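Propagation notebook, Delton bench, September

Carrying on from the last entry. Hardwood currant and fig sticks are done and in the shade house, so these notes cover the semi-hardwood material only: rosemary, westringia, correa and the grey-leaf lavender from the Akbulut block. Stock plants were watered the evening before. Cuttings taken between 7:15 and 8:40 am, into damp newspaper, then the foam box.

Cutting length 80 to 100 mm for everything except the correa, which had short internodes this year and came out at 60 mm. Cut just under a node, lower half stripped, tips pinched on the lavender. Flowering wood discarded. There was more of it on the westringia than I wanted, and the back row is no use to us until it has been cut hard.

Mix: three parts perlite to one part sieved coir, no fertiliser. The coir was rehydrated and rinsed twice. First rinse read high on the EC meter, second was acceptable. I did not write down the first figure and should have. The Poltuser trays drain better than the old square ones but the cells are shallow, so the rosemary had to go in on a slight angle to get two nodes under.

Total stuck: 432, split evenly over the four species. Running total for the season is now 1,567 including the hardwood sticks.

Hormone: Dramero powder on half of each species, nothing on the other half. Treated trays carry a yellow tag on the north corner. Tip a bit into a saucer, dip, tap off the excess, and bin whatever is left in the saucer. Do not return it to the tub. Holes were made with a dibber first so the powder stays on the stem.
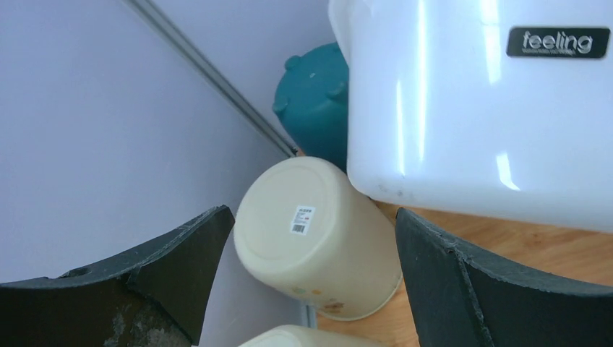
Cream cylindrical container, on its side.

Bottom heat set to 21 degrees. The probe is in the centre cell of tray 2, pushed down to the base of the mix, not lying on the surface as it was in the last batch. That batch was reading air temperature and the mat ran most of the night. Mist is at eight seconds every 12 minutes from 8 am to 5 pm, off overnight. Lavender is outside the mist line under a single layer of shade cloth and gets hand watering only. We lost nearly all of it to grey mould last spring under full mist and I am not repeating that.

Hafþór Þorgeirsson asked whether wounding the correa stems would help. Did one tray with a 15 mm sliver taken off one side, treated with powder, tagged yellow and blue. It is a small trial and the cuttings came from two different stock plants, so not much should be read into it either way. If the difference is large I will repeat it in autumn with material from a single plant.

Second check, 4:30 pm. Westringia in tray 3 slightly limp at the tips, remainder firm. The nozzle over that end was throwing to one side. Removed, soaked in vinegar, refitted, pattern now even. Mix temperature 20.4.

To do:
Check for callus on rosemary at day 14, lift two per tray only.
Remove dropped leaves daily, lavender first.
Sharpen or replace the small secateurs. They are crushing the correa.
Order more perlite, coarse grade. Under half a bag left.
Mark the back row of westringia for a hard prune after flowering.

Tug test for everything at week 4. Anything with roots at the cell base goes to 70 mm tubes in the standard mix, mist cut by half for five days before the move. Blackened bases to be counted and recorded by tray, treated and untreated kept separate.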